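Workshop notebook, Ladby bench, June 2020

Lovely quiet morning, so I finally got on with the beeswax polish for the Lekota chairs (Faizal Yeoh has been asking, very patiently, bless him). I melted 100 g of wax into the turpentine at 62 degrees and let it cool slowly under a cloth.

The bench by the window is still the best spot, with the power strip and the yellow-handled screwdriver within reach.
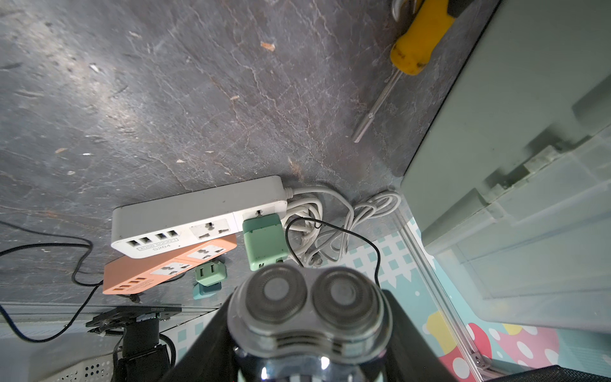 Second batch

A touch softer, and much nicer to rub in! I'll try it on the back legs first.

3 comments · 2 shares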